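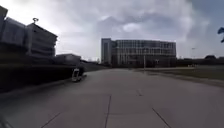
Our advisor's written comment on the first draft was that we had blamed the weather for a fault we built ourselves. After going through the logs again, we mostly agree, and this version of the report says so.

Incident and findings, campus delivery rover (Itberg module)

The rover was supposed to drive the paved walk by camera alone, following the edges of the pavement. In April, on run 31, it left the path, went onto the grass and kept driving until one of us hit the stop button. It did not slow down by itself at any point. There was no injury and the only damage was a bent front bracket, but we don't think that says much about how safe the machine was.

The Itberg module reports a confidence value with every steering command. The Robles controller is meant to stop the motors when that value drops below a limit. We had believed this worked, since it passed on the bench. Our bench test fed the controller a fake low value. It never fed the module a bad picture.

So we went back to the stored images. Of the 2182 from the run, we marked 344 as too blurred for any of us to point to the pavement edge with certainty. The module gave a high confidence value for nearly all of them. In several it seems to have taken a joint line in the paving for the edge. The controller did what it was told, with a number that meant very little.

The Brornitz manual calls the confidence value "self-checking." We could not find anything in it that explains what is being checked, and we would not repeat that claim in our own work.

What we changed

We added a separate sharpness check that does not use the module at all. Two poor images in a row now stop the rover. Played back on the same log, the new check would have stopped it at image 884, well before it reached the grass.

We are not calling this fixed. The check was tuned on the run that failed, so of course it catches that run. It also stops the rover in places where a person would have no trouble steering. The Sornulholm team wants to use our code on their cart, and we have asked them to wait until it has been tried on another path, with someone walking next to it and a hand on the button.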